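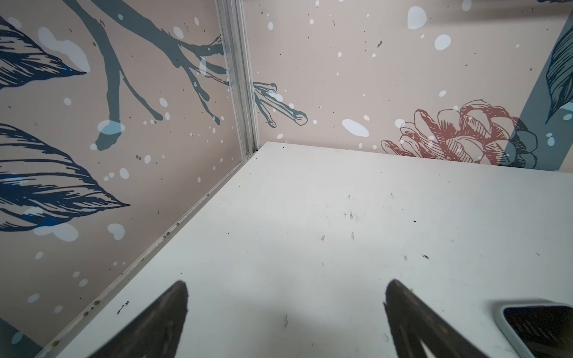
What is the Pancombe table booth for?

It gives you a small white table with patterned walls on which to sort, check and display second-hand phones, so that they don't end up on the arm of the sofa.

Pancombe Table Booth, Winter Birds
Made by Noramico. Order no. 942

The Pancombe started as a plain white booth, and plain white booths sold about as briskly as you'd expect. In May our designer, Kaiwen Yao, swapped the walls for wallpaper panels and orders picked up at once. We have stopped asking why people who mend phones want scenery. They do, and we sell it.

The top is matt white with a light edge trim. The corner posts are grooved aluminium, and the panels slot into them without tools, or with only mild swearing. The inside width is 700 mm. Order the shelf version (no. 511) if you need it narrower.
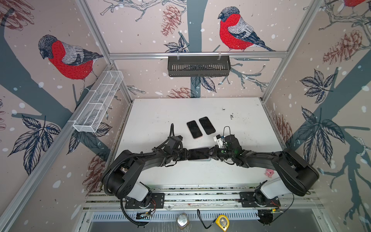 Choosing a wall pattern takes most customers longer than choosing the booth. There are two on offer. Stekov is a grey stripe, and has been bought mainly by people who wanted it to match a filing cabinet. Winter Birds is the one shown on this page, with red-breasted birds and brown pine cones on pale pink, and snow coming down all year round. It goes rather well with rose-gold phones, should you be stuck with a drawer of them. Both patterns cost the same and both can be wiped with a damp cloth.

The white top will mark. Any white top will. Ours picks up black scuffs and small specks with daily use, and you can see them in our own pictures. Wipe it down at the end of the day and run an old toothbrush along the trim, where the muck likes to gather. If you can't live with a scuff, buy a dark table from somebody else and lose your screws on it.

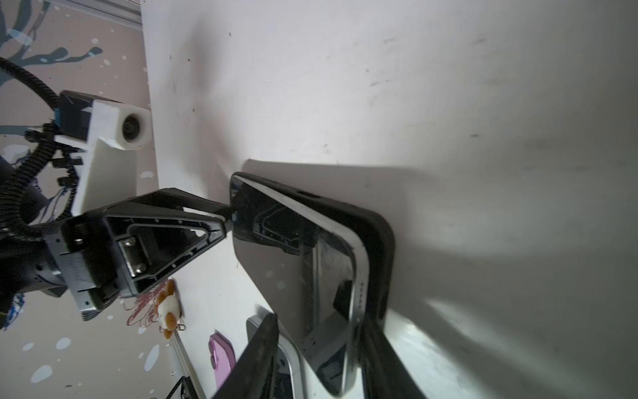
Laying out the phones

Put the one you're working on in the middle and the rest towards the back. Face down is fine for cases and cameras, face up for glass. Leave a hand's width between them if you can bear to. Small toys are allowed on the table, and we have never managed to stop anyone.

For checking a screen, switch it off first. Black glass is far less forgiving than a lit display, and fine scratches that hid behind somebody's holiday photo will show up nicely. Stand the phone upright and turn it a little at a time under the ceiling light,

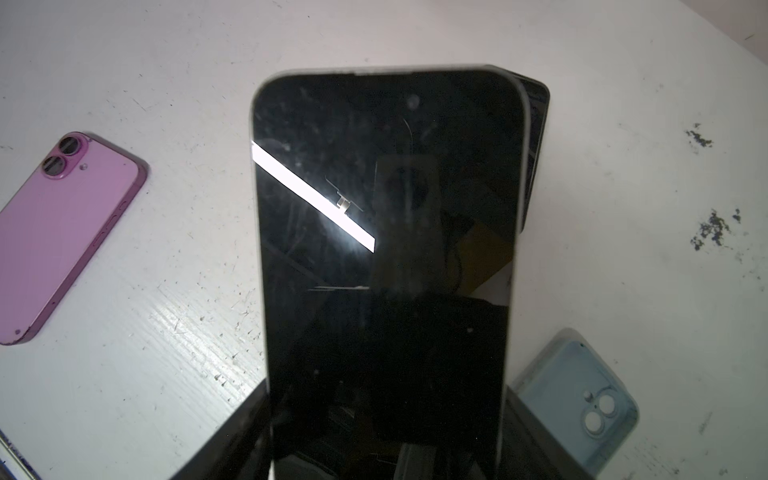

then do the same lying flat, and write down what you find before you talk yourself out of it. A buyer will spot the hairline mark anyway, usually on the doorstep.

What's in the box

Table top with edge trim
Wall panels in your chosen pattern
Corner posts
Jin cleaning cloth
Instructions, which are short

Phones and toys not included. Spare panels are sold singly under order no. 2077.

Page last changed 23 Jul 2018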